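Normas para trabajar con dos brazos en la misma mesa

Las tengo apuntadas desde diciembre y las paso a limpio. 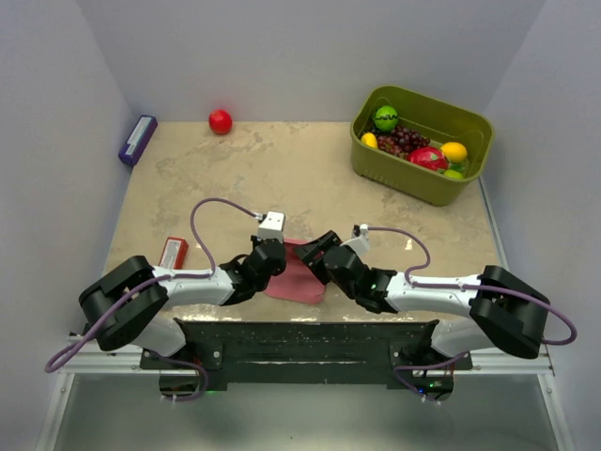
Antes de mover nada

Los cables se revisan con los brazos parados. Cada bucle tiene que dejar holgura en la muñeca y no pasar entre las pinzas. Lo que no toca en la tarea – cajas, cesta de fruta – va al fondo o a los lados.

Con los brazos en marcha

Velocidad baja cuando las dos pinzas trabajan sobre el mismo paño. Las manos, fuera de la mesa. Hendrik Matlala pide además una parada de prueba cada 7 repeticiones; en Plelano lo hacemos así y apenas cuesta tiempo.

Al terminar

Se anota cualquier roce entre pinzas, aunque sea leve. Llevamos 151 sesiones registradas y 2 hojas sin firmar, las dos mías. Me falta escribir la parte de tornillería.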